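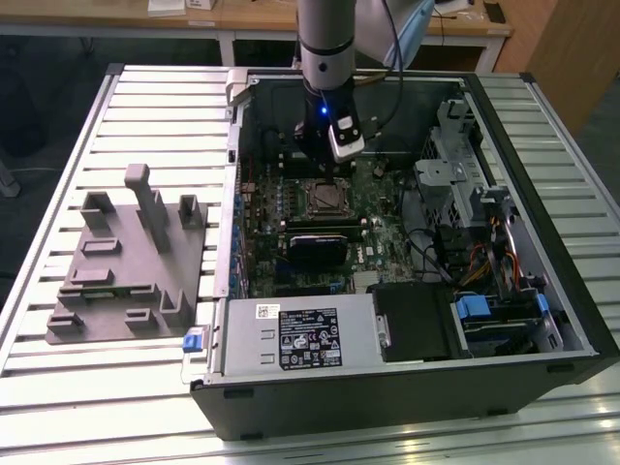

Friday, bench 2, Tratden build

Coffee first, then the Dell. The plan on the whiteboard says "CPU day", in handwriting I recognize as my own from a more optimistic week.

Working through the tower side of the job: case down flat on the slats, side panel off, processor in and out of the socket, parts parked on the tray in between. The case has to lie on its side for socket work. I keep writing this down and I keep trying it upright anyway to save bench space. The bench space is needed for my mug.

Cable routing is the usual Dell business. Everything tucked away very politely until you want a hand in there, and then one loop of black cable decides it lives across the board. Next time, tie it back toward the drive cage before starting. I wrote "next time" about this in October as well.

The blue latches remain the best thing about this chassis. Anything blue is meant to be pulled. Whoever settled on that deserves a raise and a long weekend.

Screws: 5 in the magnetic dish at the start, 5 in the dish at lunch. Entering this in the record as an achievement.

On the tray. The gray one is the current version (Vieira drawing, second go). The square pocket under the big corner socket takes a processor well enough, and the thin ledges near the bottom will hold a strip of board without it wandering off. Sitting it up against the slatted panel gives a better view of what's in it and a worse chance of it staying there. Rubber feet ordered from Jardale, 200 in a bag, minimum quantity. We need four. If anyone in the building has a wobbly anything, come and see me. 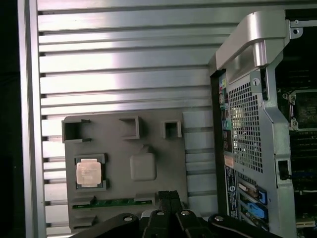
Tray against the slats, CPU parked, tower standing with its socket empty.

Note on that empty socket: cover it if you walk away. A bare socket with the case standing open is an invitation to lint, and the pins are not something I want to straighten under the magnifier again. The Kirix kit came with a little plastic cap for exactly this. The cap is in a safe place, so we'll be using a clean antistatic bag until the safe place reveals itself.

Paste: not today. Anything that goes back with a cooler on it gets wiped and done fresh, so a dry chip is fine for practicing the seating. Please put the lid back on the paste tube even when you haven't used it. I can't explain how it comes off by itself, but it has a history.

Bag labels. Marker on antistatic bags lasts until somebody's thumb. Switched to the label printer, which has been at 755 labels left on its counter since I changed the roll, regardless of how many come out. I have chosen to trust it.

Lifting tape on the bench mat at the left corner, caught my sleeve twice. Replaced it with the wide stuff. Caught my sleeve once. 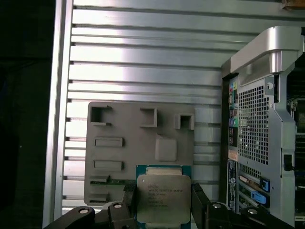 Left for next session

Write the full part number, E5-1630V3, on the parts sheet. "The Xeon" was adequate when there was one of them.

Check the corner triangle against the socket before lowering anything. Edges only, no thumbs on the contacts.

Find the socket cap. Try the drawer with the 800 zip ties in it, then the drawer I told everybody I'd cleaned out.

Ask Jardale whether they take back rubber feet.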